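Clearing a Gripper That Drops or Slips on Dishes

Posted April 9, 2018 by Shirin Taheri

If an arm closes on a plate or mug, reports a good grasp, and then loses the piece on the way up, work through the steps below in order. We wrote them after the January fault on the two-arm kitchen bench at Ratevberg, where the left arm let go of three plates in one morning and the log showed no error for any of them.

You will need the arm's pendant, a lint-free cloth, isopropyl alcohol, a feeler gauge, a small hex key set and one plate you don't mind breaking.

Step 1. Stop both arms

Press the stop on the pendant for the arm that failed, then stop the other one too. On a shared table the second arm may still have a queued move. Manouchehr Nikzad had his hand over the table in January when the right arm started its next pick. He wasn't hurt, but the checklist at the time only mentioned the arm with the fault.

Wait for the drives to drop out before you reach in. A paused program still has power on the joints.

Step 2. Pick up the pieces

Wear cut-resistant gloves. Check between the fingers and under the wrist for chips. If a piece has gone into the finger slide, do not jog the gripper to work it loose. Power it down and take the fingers off.

Step 3. Save the log first

Copy the log to a drive before you restart anything. The controller keeps only the last 2970 lines and a restart writes over a good part of them. Look for the grasp line and note the commanded width, the width reached and the motor current. In our case the width looked fine and the current was low. The fingers had stopped where they were told to stop, on a plate thinner than the one in the table.
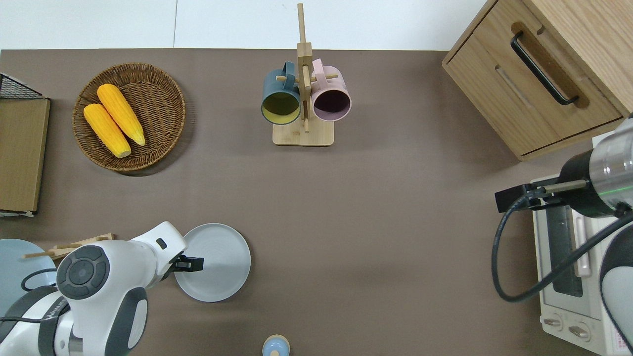

Plates are the hardest case because the fingers get only the rim. A mug on a peg or an ear of corn gives them more to close on, so a weak grip can pass for weeks if those are most of what you run. Test with a plate even if the failure was on something else.

Step 4. Clean and check the finger pads

Wipe both pads with alcohol and let them dry. Run a fingernail across the surface. If it feels glazed or the edge is lifting, replace both pads as a pair. Ours came from Edent and the adhesive needs overnight to set. Yeison Llanos put one arm back in service after an hour and the pad slid off on the fourth pick.

Step 5. Check that the fingers are parallel

Close the gripper gently on the feeler gauge at the tips, then at the base. The drag should feel the same in both places. If the tips are loose, back off the finger screws, close the gripper, and tighten them again a little at a time from side to side.

Step 6. Check the cable

With the drives off, follow the cable from the gripper back to the base. Then power up, stand clear, and jog the wrist slowly through its range. The cable should never pull tight, and it should not catch on a door handle or a rack. Stop at once if it does. A cable under tension can cut the gripper signal for a moment, and the software may read that as an open command.

Step 7. Change the grasp check

Set the program to confirm a grasp on force as well as width. Marjan Pakzad added a second check after a 3 cm lift, which catches most slips while the plate is still close to the table. If either check fails, the arm should lower the piece and wait. Do not let it retry by itself.

Step 8. Test before you sign off

Run 13 picks at reduced speed with the spare plate, with the other arm stopped. Then run 4 at normal speed with both arms enabled. Any slip sends you back to Step 4. Write the pad change and the new settings in the bench log with your initials.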